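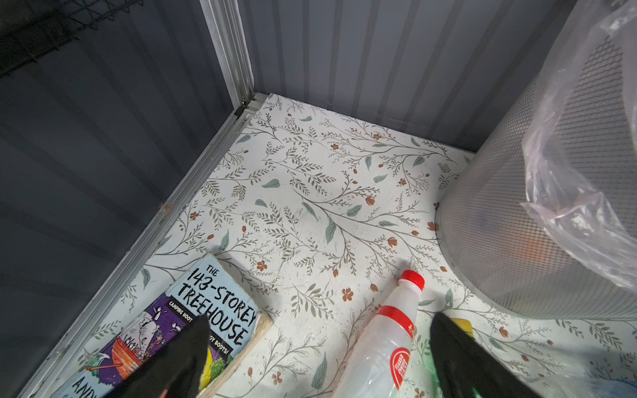 4.2 Clearing as a household chore

Clearing a cluttered surface is among the most common jobs people say they would hand to a machine, and it is still one of the hardest to hand over. The difficulty lies less in any single grasp than in the mix of things that turn up together. A paperback lying flat has almost no edge to pinch, while a clear plastic bottle with a red screw cap gives the depth sensor little to work with except the cap and the label. Wire mesh is a problem of its own. Our planner treated the wall of a mesh bin as solid in some trials and as open space in others, and a plastic bag draped over the rim made the opening harder to find. Printed liners with leaves and flowers also drew false detections, mostly small ones, which the Grunov segmentation model reported as objects with low confidence.

We ran 404 clearing trials in this setting between December and the end of the study. Each trial began with a new arrangement and ended when the operator judged the surface clear, when the arm stopped for safety, or when 800 seconds had passed. Two policies were compared. The first, Komau, picks the object with the highest grasp score and moves on. The second, Pastor, first decides what kind of object it is looking at and then chooses from a set of grasp routines for that kind. Both used the same parallel gripper and the same wrist camera.

Books and flat packages were the main cause of timeouts under Komau. The policy kept trying to close on the cover from above -- a grasp that cannot work with two rigid fingers -- and did not change its approach after a failure. Pastor slid flat items to an edge before lifting them. This was slow, and it sometimes pushed other things out of reach, but it finished more often. Neither policy did well with loose wrappers. These shifted when neighboring objects were touched, so a grasp planned one step earlier was often out of date.

4.3 Transparent drinkware

Glasses were scored separately. A person clearing up after a meal handles a glass without much thought, but a clear glass shows the camera mainly what is behind it. Over a patterned cloth the print appears through the wall, bent and blurred, and the detector may split one glass into several parts. Glare adds to this. Water on the glass can help, in that drops mark a surface that would otherwise be missed, though it can also lower friction at the fingers. 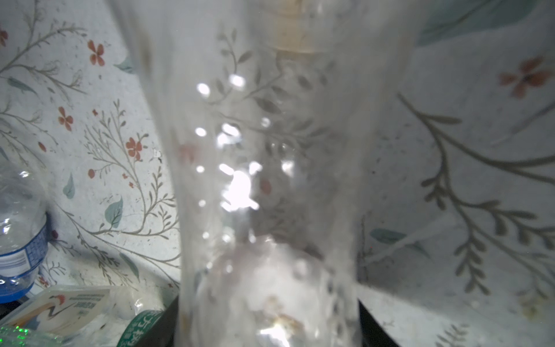 Figure 9. Wrist-camera view of a tapered glass between the gripper fingers, with droplets and glare on the glass and floral fabric behind it.

Tapered glasses called for a grasp near the base, where the fingers have a narrower section to close on. A low grasp leaves most of the height above the fingers, and we limited arm speed during transport for that reason. Higher grasps were tried in the pilot work at the Detisthorpe site and were dropped, as the sloping wall tended to ride up through the fingers when force was applied.

The results do not support leaving either policy alone in a kitchen. Pastor could clear mixed household items under supervision, at a pace well below that of a person, and its errors were mostly of the kind an operator could fix with a short prompt. Glasses remain the exception. A failed grasp on a book costs time, but a failed grasp on a glass may end the job -- and we counted any tipped glass as a failed trial even when nothing broke.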